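Bradik's ribbed hand goes up against the old two-jaw, and I got to poke at both

I spent most of a day in December at Nustus, the small outfit above the tile warehouse that tests robot hands for people who can't decide which one to buy. They'd asked if I wanted to sit in while they put Bradik's new hand through its paces against the plain two-jaw gripper they've used for years. I said yes before they'd finished the sentence (I have wanted a go on a Bradik since the summer).

If you missed the earlier posts, the new hand has ridged fingertips and a palm covered in tiny raised nubs, and it costs a good deal more than the two-jaw. Bradik says the texture lets it hang on to slippery things with a gentler squeeze. Nustus wanted to know whether that was true on the sort of stuff their customers really pick up, so bottles, tubs, pouches, bits of clear plastic, all the annoying things.

Peiyu Duan runs the bench and had already been at it for a fortnight when I turned up. The running total on the whiteboard was 2,847 picks, split between the two hands, same arm, same controller, same objects in the same order. She is very strict about the order. I moved a tub out of the way to put my tea down and she moved it straight back without a word.

So, which one's better? Well, it depends what you hand it! On boxes and anything with flat sides the old two-jaw is still lovely. It goes in, it shuts, it comes up, and it's quicker too as there's less for it to think about. Peiyu reckons anyone packing cartons all day would be daft to spend the extra money, and having watched a long run of it I'm with her.

Curvy things are where it got interesting. They did a set of 576 picks on nothing but bottles, and the two-jaw dropped or fumbled far more of them than the Bradik. I'm not allowed to print the split until the client has seen it, sorry, but it wasn't close. The two-jaw tends to pinch a bottle slightly off centre and then the whole thing swings round and knocks its neighbour. The Bradik seems to wait until it has the ridges against the side and then closes up slowly, a bit like somebody picking up an egg with wet hands.

It isn't perfect, mind. The slow close is really slow. Svyatoslav Romaniuk, who looks after the controller side, had a go at speeding it up while I was there and the hand started overshooting, closing on air and then having a second try. He backed it off again in the afternoon and things calmed down. He thinks there's a happy middle setting and that Bradik has shipped it too cautious, and he's written to them to say so (politely, he tells me).

Then there's the camera question, and I hadn't expected that to eat up half the day. Nustus normally watches the work from a fixed camera over the bench. For this trial they added a little one at the wrist, looking out along the fingers, and they ran the same picks with the overhead view only, the wrist view only, and both together. Both together won. Fine, no shock there, but the wrist view on its own did much better than I'd have bet on, right up until the arm moved quickly.
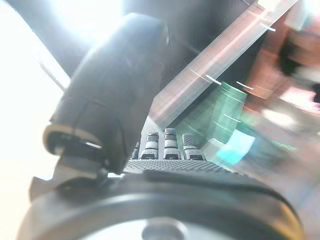
Speed is the trouble with it. When the arm swings across, the fingertips and the palm stay nice and clear from the wrist, as they're travelling along with the camera, but anything out beyond them can turn to soup. Bright light doesn't help either, and clear plastic under a strong lamp is a proper nightmare. Peiyu's fix for now is dull but it works: slow down, pause for a moment, look, then carry on. It adds a bit to every pick and she isn't thrilled about it.

Svyatoslav wants to try a faster shutter and softer lamps before they give in and accept the pause. There's also a Tudeo camera on order that's meant to cope better with movement. It hadn't arrived when I left and I'm trying not to get too excited about it.

One more thing I liked. They keep a drawer of worn finger pads from past trials, all labelled, and after this one the Bradik's pads are going in for a comparison. Texture is great when it's new, but what about after a few months of dust and sticky labels? I asked Bradik and got a friendly reply with no number in it. Nustus will be running theirs on into the new year, so I'll nag them for an update.

Would I buy one? For bottles, yes, if I had a line to run and the money for it. For boxes I'd keep the two-jaw and spend the difference on better lamps.

Reader comments (3)

gantrygirl
We've had the Bradik on loan and I agree about the slow close. Drove our lot mad. Did he say what setting he ended up on?

Old Mither
Two jaws and a strip of rubber matting. Been doing bottles that way for 11 years.

p_harkin
Please do the pouches next! Everyone tests bottles and then I'm left guessing.

Related items
Wanigasekara arm gets a lighter elbow
Suction or fingers? 2 packers compare notes
Tudeo puts its camera launch back a month
A beginner's guide to wrist cameras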